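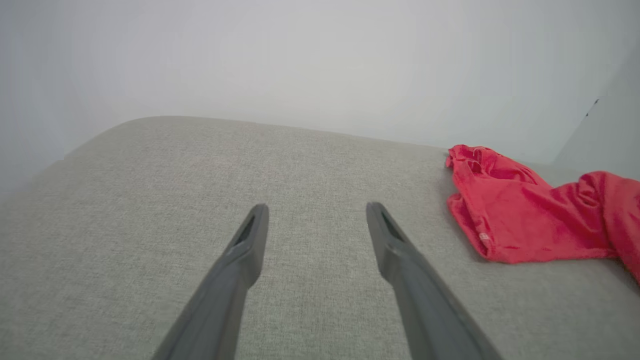

Zerevlow player-follow feed drops to the main broadcast during Cluvstead games

Home Help Tickets Status Forum Sign in

Opened by: Edgars Zariņš
Device: Ulano streaming box, wired
Plan: Season pass, college basketball
Status: Open, waiting on engineering

What happens

I pay extra for the feed that stays on one player for the whole game. On Cluvstead games it holds for a while, then goes back to the regular broadcast without any message. The label in the corner of the menu still says "Player Follow." If I back out and pick the feed again, it comes back, but at the live point, so whatever I missed is missed.

It happened in all of the Cluvstead home games I watched in March. Road games have been fine so far. I mention that now because the first reply is going to be about my Wi-Fi, and I don't use Wi-Fi.

Reply from Support

Thanks for reaching out! Please restart your Ulano box, check that your internet speed is at least 20 Mbps, and reinstall the app. Most feed problems are caused by a weak home connection.

Edgars

Restarted, reinstalled. Speed test on the box says 100. The regular broadcast never stutters, including in the second right after the follow feed goes away. I have trouble seeing how a weak connection picks one camera to be weak on.

Log from Saturday's home game, for what it's worth:

Tip-off: follow feed on, picture good, arena sound only, as advertised.
First media timeout: went to the regular broadcast, commercials and all. The help page says the follow feed stays on the bench during timeouts.
After the timeout: still the regular broadcast. Waited through two possessions. Reselected by hand, feed came back.
Second media timeout: same thing.
Halftime: feed shows the "Back soon" card. Fine, I expected that.
Second half: stayed on the player until the first timeout, then the same thing again.

So it's the timeouts. I did not see it drop once while the ball was in play.

Reply from Support

We have checked our status page and there were no reported incidents during the game. Could you try a different device?

Edgars

Tried a laptop browser with the Ulano unplugged. Same drop at the same timeout on the replay. Yes, the replay does it too, which I would have thought settles the question of my house. Go to 41 on the game clock video index, the "Cluvstead possession" marker, and press play. It should switch on you as well.

I'd also point out that a status page with no reported incidents is a page that says no one at your end reported one.

Reply from Support, level 2

Hi Edgars, I'm able to reproduce this on the replay at marker 41. The home games are produced by Vasiliauskas, and they send us the main broadcast and the follow camera as separate signals. Our ad system reads a cue in the main broadcast when a timeout starts. It looks like the cue is also being applied to the follow feed, and the cue that should bring it back isn't being read. Road games come from a different truck, so that would match what you're seeing. I've passed it to engineering.

As a workaround, go to Settings, then Playback, and turn off "Smart return." Then start the feed again.

Edgars

Turned off Smart return and ran the same replay. Results:

Marker 41: feed stayed put through the timeout.
Next timeout: stayed put.
The one after that: dropped.

Better than before, and I appreciate that someone pressed play. I wouldn't call it a workaround yet. It may only work until the ad break runs long, because the third one did seem longer than the others, but I can't prove that from my couch.

Two things I'd still like answered. Does Vasiliauskas know about this, or is it sitting in a queue at Zerevlow? And is the add-on being refunded for home games until it works? The sales page says "every second, every possession," and I've got a season of games where that wasn't true.

Reply from Support, level 2

Engineering has the third break as well, thank you. The return cue there is missing entirely, so I've contacted Vasiliauskas and asked them to check their side. I don't have a date for a fix. Refund requests go through Billing and I've opened one for you, linked to this ticket.

Edgars

Billing wrote back and asked me to restart my box. Please leave this open.

3 people have this problem | Share | Comments 20
Last updated: Saturday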